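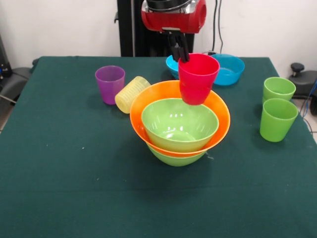
Search this site Go

Stories > Short Fiction > Near Future

The lock on my apartment wanted a password again, and I'd already used up my good ones. I was standing in the hallway at the Claltwood with two bags of groceries, ice cream going soft, telling a door the name of my first goldfish.

"That answer was close," said the door. It runs on Tallia, same as the elevator and (God help us) the laundry room.

Close! I tried the goldfish with a capital letter. I tried my old street, Sepúlveda, with the accent and then without it, and the door made a little hum like it felt bad for me.

"You have 2 tries left," it said. "Would you like a hint?"

"Yes, please."

"You were sad when you picked it."

Well, that narrowed it down to up to 300 passwords. I sat on the floor and ate some of the ice cream with the lid, thinking back to June, the move, that awful first night with no lamp. Then I got up and typed what I'd typed then, all 8 letters of it.

"Welcome home," said the door. "Do you want to change it?"

I said I'd think about it and went to find a spoon.

Filed under: Flash, Smart Homes, Gadgets Gone Odd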